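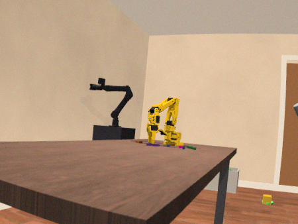 Rendering: a yellow industrial robot arm on a dark wooden tabletop.

Toltora brings the Jirer range of roller chain and sprockets to British workshops

Barna appointed as stockist, with cut-to-length service from March

Toltora, the family-owned maker of power transmission parts, is very pleased to announce that its Jirer range of roller chain, matching sprockets and connecting links will be on the shelf in Britain from March, through an agreement with the engineering supplier Barna. It is a range the company has been quietly proud of for a long while, and one that a good many maintenance engineers over here have been asking after, sometimes rather persistently, ever since they first came across it on imported packing and bottling lines.

Jirer chain is offered in simplex and duplex forms, in the British Standard pitches that most of our customers will already have on their machines. The side plates are shot-peened, the bushes are solid instead of curled, and every length is pre-loaded before it leaves the factory at Carhuamaca, so that much of the early stretch has been taken out before the chain ever meets a sprocket. Anyone who has had to go back to a conveyor in its first month of running, spanner in hand, to take up the slack will know why this matters to us.

The first delivery covers 600 stock lines, including plate wheels, pilot bore sprockets, taper bore sprockets and the small things that always seem to go missing on the night shift — spring clips, cranked links and spare connecting pins. Teeth are induction hardened on the smaller sprockets as standard, and the larger plate wheels can be hardened to order.

"We have wanted to do this properly for years," said Giuliana Villca, managing director of Toltora. "My father used to say that a chain is only ever noticed when it lets somebody down, and I suppose we have spent most of our working lives trying not to be noticed! What we needed was a partner who would pick up the telephone and know what a half link was without having to look it up, and we found that in the people at Barna. They came to see us, they asked a great many questions, and they stayed much later than they had planned."

Barna will hold the full range at its main warehouse and will cut and join chain to length on the premises. Orders for standard chain placed before 2 pm will go out the same day, and customers who would like an attachment chain made up, with bent lugs or extended pins fitted at whatever spacing their conveyor calls for, can expect it in 10 working days. Matched pairs for twin-strand conveyors are measured under load and tagged together before packing.

Zainab Shehu, who looks after transmission products at Barna, said the trade counter had been running the chain on trial with some of its regular customers. "A sawmill had it, and a bakery had it, and you could hardly ask for two dirtier jobs in such different ways," she said. "The bakery has since asked for the nickel-plated version on its cooling conveyor, and the sawmill would simply like more of the same, please. I've been in this business long enough to be happy with that."

The nickel-plated chain is joined by a stainless steel type for washdown areas and by a self-lubricating type with oil-filled sintered bushes, intended for places where an oil can is unwelcome or where the drive is so awkwardly tucked away that it rarely gets one. All three run on the standard Jirer sprockets. Customers working in hot or very dusty conditions are asked to have a word with the technical desk before choosing, as the right answer does depend a good deal on speed and load.

Jirer chain and sprockets carry a 12-month warranty against faults in material and workmanship. A printed catalogue, with selection tables and a fold-out pitch gauge, is free on request from any Barna counter. Marek Hrubý of Toltora's technical desk will also be visiting branches during the spring to help with drive selection, and visitors are warmly encouraged to bring along a worn length of chain for him to look over.

Press enquiries: Vlasta Kopecký, Toltora press office
Trade enquiries: Transmission desk, Barna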